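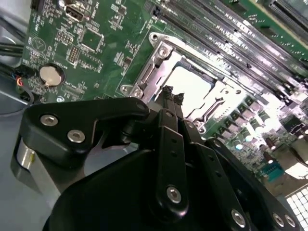

Reseating a CPU, second pass

The Honardale tower has been on the bench again. It posts, runs for a while, then reports half its memory and carries on as if that were normal. I moved the DIMMs around twice, swapped the pair for a known good pair, and got the same result in the same channel. With the memory ruled out, the next suspects are the slot, the board and the contact between processor and socket. The last one is free to check, so it goes first.

Notes on the procedure follow, mostly for my own use. The socket is the kind with the pins in the board and flat pads on the chip.

Before opening anything: shut down, switch off at the supply, pull the cord, hold the power button for a few seconds. Run the machine for 17 minutes beforehand if the cooler has been on a long time. Warm paste lets go more easily. Twist the cooler a few degrees each way before lifting. If it doesn't move, warm it again and don't pull harder.

Clean the lid while the processor is still clamped in the socket. I use isopropyl alcohol and a lint-free cloth, and work from the outside in so the paste doesn't get pushed over the edge of the lid. A faint gray smear is harmless. Paste on the substrate or in the pin field is a different matter and needs a proper cleaning session with a soft brush and a lot of patience.

Release the lever by pushing down and slightly outward, then let it come up under control. Open the load plate all the way. A half-open plate will fall on something.

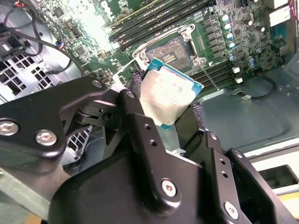

Page last changed: December, 2 edits

The processor goes straight up and straight down. Hold it by the edges, never by the pads, and don't slide it to find the position. Pins in this kind of socket are bent sideways far more often than they are crushed, and a small sideways movement is enough. Match the notches and the corner mark first, with the chip well clear of the socket, then lower it. It should drop in level with no force at all. If one corner stands proud, lift it off and start over.

With the socket open, check the pins at a low angle with a flashlight. Straight overhead light is useless for this, as the metal around the socket throws it all back. From the side, a good field shows as an even pattern of points, and a bent pin breaks the pattern. Check from two directions at right angles. I went over mine with the Meinecke loupe and found no bent pins, one fiber, and nothing else. The fiber came out with a puff from a rubber bulb. Canned air is too strong and sometimes spits liquid.

The pads on the underside of the chip got a wipe with alcohol and a few minutes to dry. There was a dull spot near one edge which may have been skin oil. It's gone now, so I can't prove anything.

Close the load plate and bring the lever down. It takes more force than feels right, and some creaking is normal. New paste went on as one small dot in the middle (Nanon, the gray tube). Tighten the cooler screws in a cross pattern, a couple of turns each, until they stop.

Result: full memory in both channels on the first boot. Idle temperature is unchanged, and under load it levels off at 52 degrees C with the side panel on. I've left the Brindex memory test looping overnight. If the fault comes back, the slot is next, and after that I'm shopping for a board.

Filed under: desktop, repairs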